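# Budget for the dull bits first

Every June I get the same sort of message from someone lovely who runs a small bakery, a canteen or a college kitchen, and it goes something like this: we have been quoted for an arm, the figure is less frightening than we expected, should we sign? And every June I write back at far too much length, so this year I thought I would put it all in one place and save my poor typing fingers.

My view, for what it's worth, is that the arm is the wrong thing to price first. It is the part everyone wants to talk about (me included, I could talk about wrists all afternoon), and it comes with a nice clear number on the quote. But when we planned our packing bench at Honorato, the arm was the line that gave us the least trouble. What hurt was everything hung off it and everything put under it. We set aside 2000 pounds for "sundries", a word I have since banned from our spreadsheets, and it was gone before we had picked up a single roll. Fingertip pads, a longer cable, brackets, a second set of baskets when the first lot turned out too deep for the fingers to get into comfortably. One bracket cost us 297 pounds! I still wince.

So please, if you are drawing up a budget, start with the product and work backwards. Put the softest, stickiest, most awkwardly shaped thing you sell on the table and ask what is going to touch it. A plaited loaf and a round bun may come out of the same oven, but they are very different things to get hold of, and a pair of fingers that suits one may squash or drop the other. Ask the seller to try both, with your own bread, in your own basket, while you stand there with a cup of tea. Grikico did this for us without any fuss. Another firm sent us a film of somebody else's biscuits.

Then write down the people. Somebody has to learn the thing, and that somebody will be off the bench while they learn. We allowed 2 days and needed 51 hours, spread over a month of early mornings, and I would rather have known that at the start than explained it afterwards to a very patient owner.

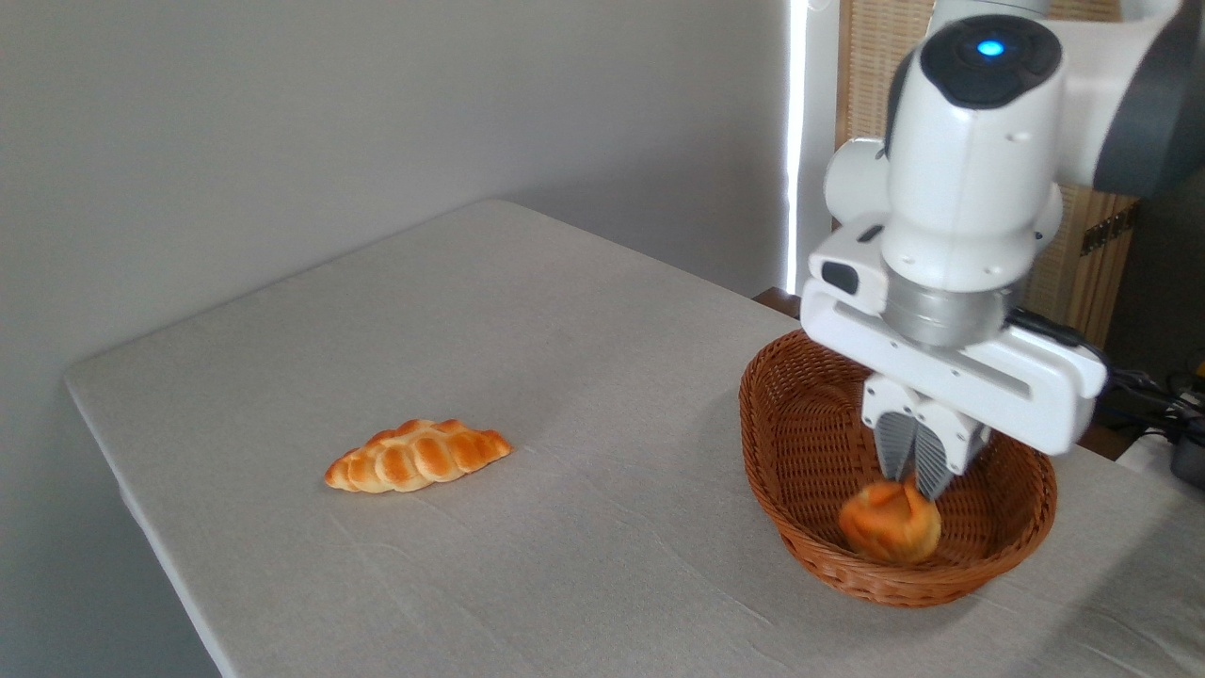

*Words by Yiğit Yalçınkaya*

A small round bun in a wicker basket is a good test piece, by the way, and a cheap one. If the fingers press in too hard you will see it in the crust, and you can eat your mistakes at eleven o'clock.

I do think these machines are worth having, and I would hate to put anyone off. Just leave a fat line for pads and baskets, and another for next year, when the pads want changing and you have fallen in love with a new shape of loaf.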